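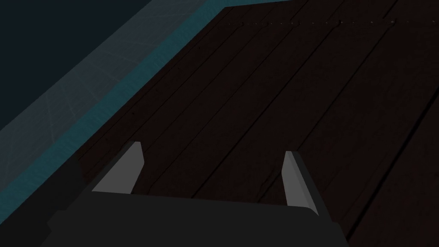 Fladau 2 Parallel Gripper, simulation model

Sold by Tredetti. Part no. 1762.

The Fladau 2 is a two-finger parallel gripper for light arms. The simulation model lets you try the gripper on your own arm and in your own cell layout before you order hardware. Finger shape, palm size and stroke match the real unit. Surfaces are plain flat colors to keep rendering fast.

What you get

Gripper model with separate palm and finger parts
Simplified collision shapes
Wrist camera mount, fixed behind the palm and looking out past the fingers
3 test layouts, including a bare plank table
Mounting adapters for the Macedo arm

Wrist camera view

With the default mount, both fingers and the top of the palm stay in view when the gripper is open. The palm takes up the lower part of the picture. If you need to see more of the work surface, use the high mount (sold separately) or widen the lens angle in the settings file. The view tilts with the wrist.

Working near upright surfaces

The palm is broad for a gripper with this reach. Check side clearance before running close to a cabinet or any tall panel. Dark panels can be hard to read from the wrist camera under the default lighting, so raise the light level or add a second camera.

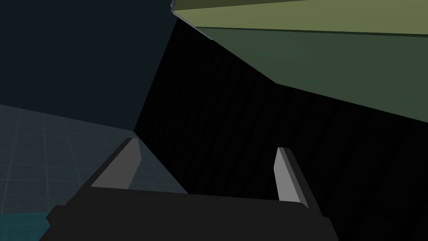
Compared with the Cikley

We get asked about this one a lot. The Cikley has a narrower palm and fits into tighter spots. The Fladau 2 has stiffer fingers and handles up to 4 kg. Nuno Caldeira in our test shop ran both models on the same arm with the same controller. He recommends the Cikley for shelf picking and the Fladau 2 for table work. Both load into the same layouts, and the finger commands are the same.

Price and license

$345 per seat, one-time. Updates are included. The price is credited toward a hardware order placed by the same customer.

Questions about fit or mounting: ask for Sabina Kadlec at the Tredetti parts desk. Please have your arm model and flange size ready.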